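Home Products Bench Mats Storage Spare Parts Contact

Givham 81 Bench Mat

The Givham 81 is a flat work mat for packing tables and light assembly benches. It is 81 cm deep and is sold by the running meter or cut to order. Standard rolls are held at our Coseck warehouse.

The mat has two layers. The top layer takes the wear and can be wiped with mild soap and water. The base layer grips the table, so no glue or tape is needed on a level top. On tables that slope or shake, use the Skikular edge clips, sold in packs of four.

Surface life is rated by rub test. The top layer is rated for 3,000 passes under a loaded steel pad before the finish starts to dull. The last batch tested reached 3,362. Batch results are printed on the roll label and can be sent on request.

Cutting and fitting

Unroll the mat face up and leave it overnight before cutting. Cut from the top side with a sharp blade and a straight edge. Allow 5 mm of slack at walls and posts – the mat moves slightly as the room warms. Do not fold it. Rolls should be stored on end, away from direct sun.

Ordering

Part number 249 is the plain mat. Add the length in meters after a slash, so 249/3 is a three-meter piece. Cut pieces cannot be returned. Full rolls can be returned unopened within 30 days.

The older Veres mat is no longer made. The Givham 81 fits the same tables, but the clips are not shared between the two. Veres clips will remain on the spare parts list until April.

For odd shapes, send a drawing with all sizes in millimeters to Cristóvão Magalhães in the cutting room. Mark which side faces up.

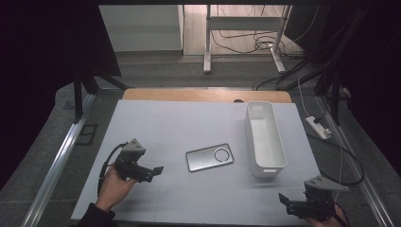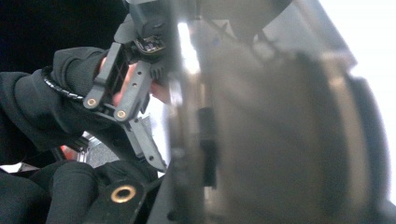 Category: Bench Mats and Table Covers

Related parts: Skikular edge clips, pack of four. Skikular corner clips, pack of two. Spare blades for the mat cutter are listed under Spare Parts.

Page last revised 2026-01-04. Sizes are nominal and are checked at room temperature.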